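Progress Report to the Wundeditz Fund
Project: Good Practice Rules for Hand-Held Gripper Work in Homes
Submitted by: Clestbridge, Household Robotics Standards Office
Date: 2 June 2018

1. Purpose of this report

The report covers the second period of the grant. It sets out the state of the draft rules, the comments received from the partner sites at Mikuš and Rolaria, and the spending to date. It also asks the Fund to approve a change to the schedule, described in section 5.

2. State of the draft

The draft rules now stand at version 2. The parts on consent, operator training and storage of recordings are complete and have been sent to both partner sites. The part on work surfaces has been rewritten. The earlier text required a plain, unpatterned surface for all tabletop tasks. Mikuš objected that few households own such a table, and that a rule of this kind would push operators to strip rooms before starting. The new text allows any stable table, with its usual cloth, provided the cloth lies flat and does not slide when pulled lightly by hand.

The part on gripper checks has been shortened. Operators are to inspect the finger pads and pivot screws on both grippers before each session and record the result on the session sheet. A gripper with a torn pad or a loose screw is to be withdrawn until repaired. Rolaria asked for a fixed replacement interval for pads. We have not included one, as wear differs too much between tasks.

3. Room conditions

The rules on the room itself drew the most comments. The agreed text reads as follows:

Furniture, plants and household goods stay where the resident keeps them.
Television and computer screens in view are switched off.
Mail, photographs of family members and medicines are put out of view before work begins.
The floor between the operator and the table is kept clear.
Jaws are fully open on approach to the table, and only the items listed for the task are touched.

The resident may stop a session at any time without giving a reason. Material recorded up to that point is kept only with written permission.

4. Tabletop tasks

Tasks in this group use food, packets and light containers on a dining or side table. Translucent containers remain permitted. Mikuš had proposed leaving them out, but the working text now asks only that they be named on the session sheet.
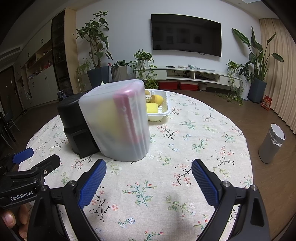
5. Schedule and spending

Spending in the period came to $3845, all of it for operator training and printed session sheets. No equipment was bought. Translation of the consent form took longer than planned, and the final text cannot be ready by the date in the grant agreement. We request an extension to the end of December. No additional funds are requested.

6. Next steps

Both sites will apply version 2 in full and return their session sheets to Clestbridge. Open points are the pad replacement interval and the wording on shared apartments, where more than one resident must give consent. A revised draft will be sent to the Fund with the next report.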